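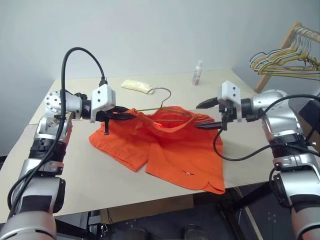 Kullholm open day, July 27, 2025. Got there late, parking a nightmare, missed the welcome coffee. Straight up to the garment hall then, which was what I came for anyway. Shop returns mostly — checked, steamed, hung, bagged, back out. Hanneke Van Loon took our group round, 11 of us, and she does not hang about. Hanging shorts is the fiddly bit, she said, worse than shirts by miles. No shoulders to hold them. I'd have used a clip hanger but on the white table it was a bright orange pair on a plain thin wire one, bar across the waistband, fabric all rumpled up where it went over. Little white label down near the hem of one leg. I do mine exactly as badly at home.

Next the steam tunnel. Loud. Couldn't hear a word of the talk so read the board insted: 800 pieces a shift, more in December. Smelled like my gran's airing cupboard.

Then the hanger store, my favourite. Wire, wood, padded, kids' sizes, racks to the ceiling. Godelieve Maes has run it for 11 years and sorts the bent ones by hand. Bends them back over her knee — quicker than the press, she reckons. Asked if I could buy a few of the old wooden Segers ones. No. Fair enough.

Whole tour about 45 minutes, felt shorter. Soup in the canteen was good, bread gone by the time we got their. Tamsin Mahmoud is collecting names for the Marneo visit, ring her if you want a place. Wear flat shoes, the stairs are open grating.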